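Home | Diary | Archive | About me

March, evening

At Prondness we now do half of our hours in the kitchen with the hand gripper. Before, I cleaned 50 rooms in a month and my head was free. Now every small job must be done slowly, so that the machines from Zistgate can learn it later. Zixuan Mao says my movements are very even. I was proud, and then a little sad. 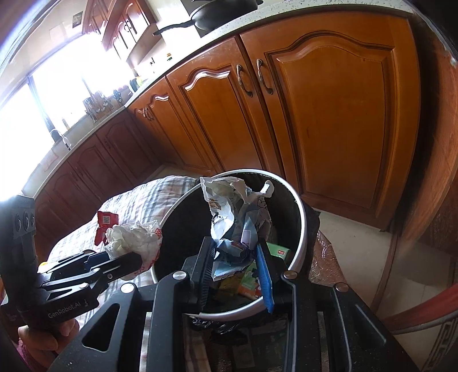 My wrist is tired in a new place. The pay is better by 2 pounds an hour, and I sit down more often. But we talk less, because voices disturb our counting. I miss the talking.

Filed under: Work and machines

Recent entries
The bus to Mets
New shoes, old knees
Letter from Flirkuvier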